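Do shared kitchens waste more cloth and paper than private ones?
June 2022 - by Hala Mansour
Reading time: 2 minutes
Print this page | E-mail this page

Our project looked at how people in shared student kitchens clean up after cooking, and whether they reach for paper roll or for something that can be washed. We chose Trakcombe hall because its kitchens are all fitted out in much the same way, so differences in habits should not come down to the room.

We gave out a short paper form in April and got 17 back, one from each kitchen. Each kitchen also kept a tally of the sheets of paper used over the same stretch. The total was 367 sheets. We had expected fewer than 200, going by what people told us before we started.

Most of the paper went on small spills and on drying hands. Very little was used on pans. Kitchens that had a hook or rail near the sink used less paper than those where cloths were kept in a drawer. We can't say the hook was the cause - the tidier kitchens may simply have put one up.

Washing was the main complaint. The machines in the Visser block cost money and people did not want to pay for a load of cloths. Some boiled them in a pot, some rinsed them and hung them over a chair. Several forms said that cloths were thrown out when they began to smell, which means the saving over paper is smaller than it looks.

There are two weak points in our method. The tally relied on people remembering to mark the sheet, and the forms were filled in by whoever happened to be in. If we did it again we would weigh the rolls at the start and at the end.

We suggest a rail in every kitchen and one free wash a week for shared cloths.

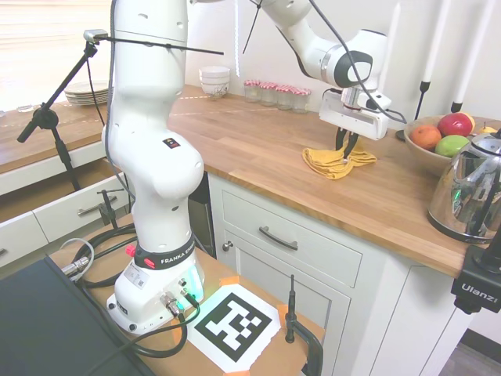
Yellow cloth on a worktop and, in the second picture, bunched up with its stripes showing.

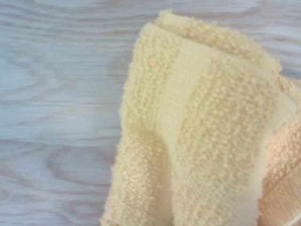 Ji-hoon Ban read the draft and thought the free wash would be used for everything except cloths, so a bag marked for each kitchen might be needed as well. We have not costed the bags.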